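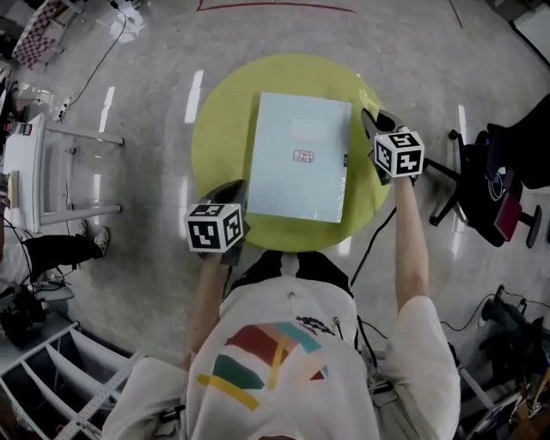
Gokwood Board Game Club
Minutes of the monthly meeting, November 12, 2018

Present: Diệp Ung (chair), Lama Awwad (minutes), and 16 members, one of whom left when he realized this wasn't a game night.

Apologies: The Thursday regulars, as a bloc, who sent a single text message with a thumbs-up in it. The chair ruled that a thumbs-up is an apology.

The meeting opened at ten past seven, the first ten minutes having gone to a discussion of whether we could start.

1. Minutes of the October meeting

Accepted with one correction. The October minutes said that the discussion of snacks had been "brief." Several members asked that the word be struck. It was struck.

2. Matters arising

The lamp over the back table has been replaced. It is now so bright that players on the window side have asked for the old one back. Diệp will look for something in between.

The missing sand timer from October is still missing. We are using a phone, and the usual people are unhappy about it. A member asked whether the phone could be made to look more like sand. No action.

3. Money

The club has $294. This is after paying the hall for the fall and before paying anyone for the shelves, and there was some feeling in the room that we should enjoy the number while it lasted. Lama reminded everyone that dues were payable in October and that she has a list. She read no names but looked up several times.

Agreed: dues stay as they are for next year. A proposal to charge extra to members who take more than five minutes over a turn was ruled out of order, with regret.

4. Lending rules

This took up most of the evening.

The present rule is that a member may borrow one game for up to 3 weeks. Diệp reported that it has been a very long time since anyone did this. Members borrow games until they move house. Our copy of Pokovness came back last month after being gone so long that two people had to be taught that we owned it. It came back with all its ships, no rule book, and a grocery list in which the chair took an interest, there being a recipe for lentils on the other side.

Proposals from the floor:

That borrowers leave a deposit. Opposed by everyone currently holding a game.

That there be a sign-out book. It was pointed out that there is a sign-out book. It was then pointed out that somebody borrowed it. Lama will buy another and tie it to the shelf with string.

That nobody may borrow a game they haven't played at the club at least once. This had more support than expected. The argument for it is that people take home something with a nice lid, find out it runs four hours and needs five players, and are then too embarrassed to bring it back. The argument against it was made by a member who has had Prasent since spring and feels he is close to understanding it.

After a long back and forth, agreed:
One game at a time, three weeks, sign the book.
If someone else is waiting, bring it back at the next meeting whether you have finished or not.
Expansions count as part of the game and must travel with it.
Rule books do not leave the building. Diệp will make copies for borrowers.

Carried, 2 against. The two asked to have their reasons recorded. Their reasons were that they did not like it.

5. The shelves

The metal shelves lean. They have always leaned, but they now lean toward the coat hooks, and people have begun hanging their coats elsewhere. Options are to screw them to the wall, for which we need the hall's permission, or to put the heavy games on the bottom, for which we need only ourselves. We chose the second option and then spent a while on which games are heavy. "Heavy" was being used by half the room to mean weight and by the other half to mean difficult. Chair asked for weight.

Sorting will be done before play next week. Please don't all come at the exact time play starts.

6. Tournament

The winter tournament will be Adeyemi again. A motion to play anything else failed for lack of a second choice. Last year's final ended after midnight with one finalist asleep, and the result stands, although it was questioned again tonight by the person who was asleep.

Changes for this year: rounds will have a time limit, the tie-break will be written down in advance, and the trophy will be engraved by someone who has been told how the winner spells their name.

Lama asked for a person to run the bracket. There was a silence. Lama will run the bracket.

7. New members' evening

Diệp would like one evening in the new year to be for beginners, with short games and patient teachers. Five members offered to teach. The chair thanked them and said that she was looking for patient ones. Two offers remained.

It was agreed that teachers should explain how you win before explaining anything else, and that the phrase "it'll make sense once you get going" is to be avoided. A short handout was suggested. A longer handout was then suggested by the member who wrote last year's handout, copies of which are still under the short leg of the tea table.

8. Any other business

Snacks. Nothing with orange dust on it is to be eaten over cards. This is already a rule. It is being written here again so that it can be pointed to.

Someone has been putting the lids on upside down. They are asked to stop.

A green scarf was left at the last meeting and is on the hook nearest the door, out of range of the shelves.

The member who left at the beginning came back to ask if it was a game night yet.

9. Next meeting

Same place, same time, second Monday of the month. Agenda items to Lama by the Friday before. Items handed over on napkins will not be considered, unless legible.

Meeting closed at nine twenty. Play followed at three tables.

Actions
Diệp: lamp, rule book copies, date for beginners' evening
Lama: sign-out book, string, dues list, bracket
Everyone: shelves, lids, dues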